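Zollow Loft Roll and Cavity Board

Last updated: 2018-05-03
14 shares | 3 comments

Zollow is a sheep's wool and recycled fibre insulation sold in two forms: a roll for lofts and a stiffer batt for stud walls. We stock both at Okamley. We also get asked about both more than anything else on the shelves, mostly by people who have read the maker's leaflet and want to know how much of it to believe.

Most of it, with some care. The leaflet says the roll "breathes". What it means is that the wool can take up some moisture from the air and let it go again later. That is a real property of wool and a useful one in an old house with no membrane under the slates. It won't cure a leaking roof, and it won't make up for a bathroom fan that blows straight into the loft. If your rafters are black with mould, spend the money on the fan first.

The leaflet also says the roll is "as warm as mineral wool". Read the small print. For the same thickness it is close, but close is a generous word when you are trying to meet a target on paper. Ask for the data sheet, look for the lambda value, and put it next to the one for whatever you were going to buy instead. The lower number is the better insulator. If a seller can't produce the sheet, walk away, and that includes us.

What you get

The loft roll comes in two thicknesses, and is meant to be laid in two layers: one between the joists and one across them. The second layer matters. Timber lets heat through far more readily than wool does, so a loft with the joists left bare on top will never perform as the calculator says it should.

The wall batt is denser and holds itself up between studs if you cut it slightly wide. The maker says "no fixings needed". In a wall of ordinary height I would agree. In a tall stairwell I'd put in a few staples and sleep better. 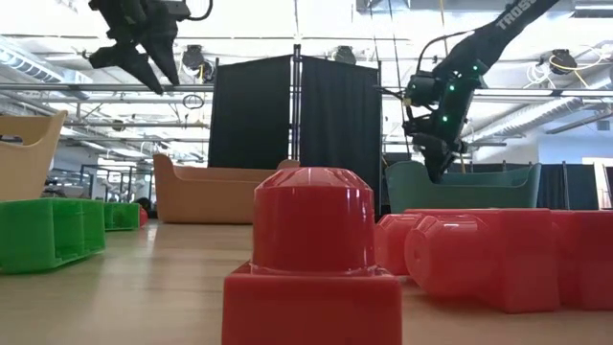 Theophilus Nutsugah

Cutting is where people lose patience. A bread knife will not do it, whatever you have seen on a video. Wool drags and clumps under a short blade. Use a long insulation saw or good shears, press the roll down hard under a board, and cut against the edge. Even then the ends come out ragged, so tuck them in.

Moths are the other question. Zollow is treated, and the maker gives a guarantee against moth damage. I have read it. It covers replacement of the material but says nothing of the labour of getting the old stuff out -- and anyone who has emptied a loft knows which of those costs more. I've not had a roll come back for that reason, but we haven't sold it long enough for that to prove much.

How it compares

Eshun glass wool is cheaper and easier to find, and it does the job. It itches, and you'll want a mask, gloves and long sleeves. Avuso rigid board gives more insulation in less depth, so it suits a sloping ceiling where every bit of headroom counts, but it has to be cut tight and taped properly. A board with gaps round it is a waste of a good board.

Zollow costs more than Eshun by a fair margin. You are paying for nicer handling, the moisture behaviour and the feeling of using wool. Only you can say what the last one is worth. On energy bills alone I can't make the sums favour it.

Delivery

Rolls are sent compressed and need a day out of the bag before they reach full thickness. Unopened bags can be returned. Opened ones can't, as we have no way of squashing them again.

3 comments

slatehopper
Laid this in July in a house built in 2006. Nice to handle, and no itching at all. Smelt a bit of sheep for a fortnight.

Marnie_K
Would you use it under a suspended floor? The leaflet says yes but shows no detail of how it's held up.

old_joiner
Netting stapled over the joists works for me, Marnie. Check the draughts from the air bricks first though, wool's no good with wind blowing through it.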